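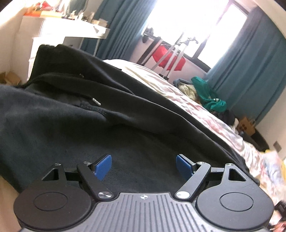

Bedroom, window side

Do the gritters come up the side roads in Flisismont?

We moved to Flisismont in the spring, so this will be our first winter here, and I start work at 7 on the far side of Zulholm. I know the main road gets gritted (I've seen the yellow signs) but our lane goes up a fair old hill and I can't find it on the council map at all. Do I need winter tyres or am I fussing?
posted by cetau_hill

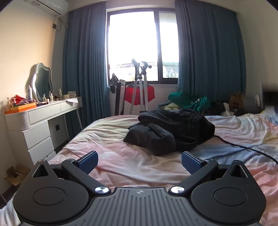
Your lane won't be on the map, sorry! Only the bus route gets done, and then the bit past the school if there's grit left over. I lived up there for 13 years and kept a bag of rock salt and a shovel in the boot from November. An old bed sheet is handy too, a rumpled pink one like yours would do nicely, tuck it over the windscreen at night and shut the ends in the doors so it stays put. 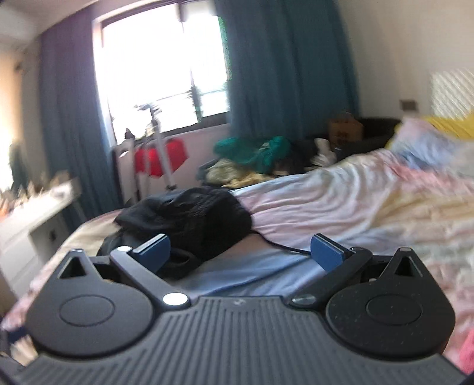

Oh, and park at the bottom of the hill if snow is forecast. It's a cold walk down but you'll get out in the morning, and the 38 bus stops there if you don't fancy driving.
posted by Sjöberg

Get the tyres. I did 3 winters on all-seasons and slid into the same hedge twice. Not sure about the council, ring them?
posted by wetwednesday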